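Starch Release During Chewing: Project Report
Sun-ja Seo, Food Science, second year
October 2018

1. Aim of the project
The aim was to find out how much the time of chewing changes the release of sugar from bread starch. I chose this topic after a lecture on saliva, where we learned that the enzyme amylase begins its work already in the mouth.

2. Materials
I used two kinds of bread, a white toast called Tostix and a dark rye bread called Skoryk. The samples were crushed in the Zoltbridge hand mill of our laboratory. As artificial saliva I used a buffer with amylase, kept at body temperature.

3. Method
Each sample was mixed with the buffer for a short or a long time, up to 118 seconds. After this the reaction was stopped with acid. In total I prepared 13 samples, but four of them had to be thrown away, as the water bath was switched off during the lunch break. The sugar was measured with a color reaction and read at 600 nm. I am aware that my supervisor recommended another wavelength, but the filter for it was missing.

4. Results
The white bread gave more sugar than the rye bread at every time.
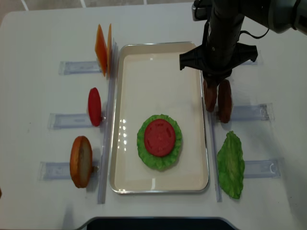

The difference became smaller when the mixing was longer. I think the rye particles were bigger after milling, so the enzyme needed more time to reach the starch. I could not check this with a sieve.

5. Problems and next steps
The mill does not imitate teeth very well. In the next semester I would like to repeat the test with smaller particles and add a stomach step with pepsin and acid. The remaining bread is stored in the freezer, second drawer, with my name on the bag.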